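Vitow Bags: Frequently Asked Questions

Last updated May 30, 2022

Which size should I order?
The Boteo comes in two sizes. The small holds a wallet, phone, keys and a paperback. The large takes a 13-inch laptop and a change of clothes. If you carry a water bottle every day, order the large. The small will close over one, but the zipper is tight.

Does the Boteo fit under an airplane seat?
The small does on every airline we have flown. The large fits if you don't fill the front pocket. Airlines set their own limits, so check before you leave.

What is the difference between the Boteo and the Kernow?
The Kernow is a backpack and the Boteo is a shoulder bag. Both use the same canvas and the same lining. The Kernow has a padded back and a sleeve that slides over a suitcase handle.

Can I wash my bag?
Not in a machine. Wipe the outside with a damp cloth and mild soap, then let it dry open. For the lining, turn the pockets out and brush off the crumbs first. Leather straps should be kept away from soap.

Do you ship to the United States?
Yes. Orders usually arrive in around 92 hours once they leave us. You will get a tracking number by email. Duties are added at checkout and there is nothing to pay at the door.

Can I return a bag I have used?
No. You have 3 weeks to return an unused bag with its tags on. Sale items can be exchanged but not refunded. Put your order number inside the box.

My strap clip broke. What now?
Write to Mattes Baumgart in repairs and attach a photo of the clip. Clips are replaced free for the first two years. After that we charge for the part and the postage.

Where can I see the bags in person?
At Kohlhase, our only shop. It carries every color of the Boteo and most of the Kernow. Call ahead if you want a certain one held for you.
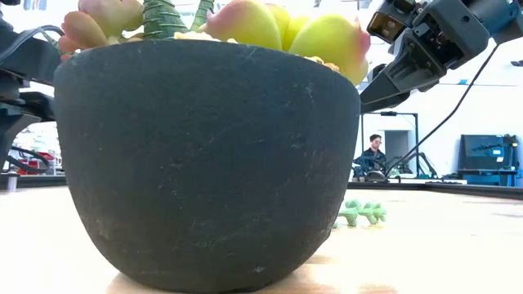 Succulents in a dark gray pot

Will the olive Kernow come back?
Yes, in April. We are making 184 of them. Sign up on the product page to get an email when they go on sale.

Do you offer gift wrapping?
Only at the shop. Online orders ship in a cotton dust bag and a plain box.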